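Illix Lab Reports a Gentler Way for Two-Armed Robots to Handle Zippered Cases

BRELTHORPE, June. Anyone who has packed a child's sports bag in a hurry knows the small annoyance of a zipper that will not budge unless you hold the other side of the case still. We do it with two hands and never think about it. For a robot with two arms it has been a stubborn problem for years, and the team at Illix is very happy (and, we admit, a little relieved!) to share a method that makes real headway on it.

The method is called Leitão, and the idea behind it is simple enough to explain over coffee. Most two-armed systems plan both arms together, as one large motion. Leitão lets one arm take the job of holding and the other the job of pulling, and then lets them trade those jobs partway through whenever the cloth begins to bunch. The arm that holds is allowed to give a little, the way your own hand does when a bag tugs at it.

"We spent most of the winter teaching the holding arm to relax," said Raquel Peixoto, who leads the project. "The pulling was the easy part. It was the holding that kept us here late, and I think everyone on the team now has strong feelings about pencil cases."

The lab trained the method on 2000 short demonstrations guided by people, then tested it on 40 soft cases the system had never met, among them pouches, toiletry bags, glasses cases and covers for table tennis paddles. Each trial began with the case lying flat on the table, with no clamp or fixture to keep it in place.
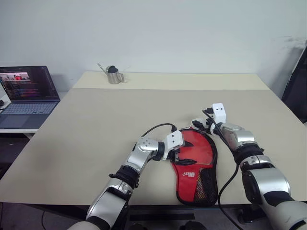
Boris Yordanov would like everyone to stay calm about the numbers, pointing out that soft cases with stiff new zippers still give the method a good deal of trouble, and that he wants to see it repeated in a second lab before anybody talks about factories or hospitals.

The team shares that caution, and the second lab is already lined up. Isosside, our partner across town, will run the same trials over the summer on its own pair of arms, with cases its staff will choose themselves and keep from us until the day. In our own tests, Leitão completed 138 trials before the team had to stop and adjust a setting by hand. The older method, planning both arms together, reached 37.

Illix will post the training demonstrations, the test list and a plain-language guide on its website once the Isosside trials are finished. Schools and small workshops are warmly invited to write to us if they would like a copy of the guide in print, and we will do our best to answer every letter.

Reader comments

Paula Bogdan: My mother has arthritis and zippers are the worst part of her morning. I know this is a long way from a kitchen table but I'm glad somebody is working on it.

Efe Tijani: Does the swap between holding and pulling happen on a timer, or does it feel the cloth bunching? The release isn't very clear on that.

Leonilde Bragança: Please try a tent bag next. Those defeat me every single summer!

We use cookies to remember your settings and to count visits to this page. By continuing to read, you agree to their use.

Last updated: June, 4:15 p.m.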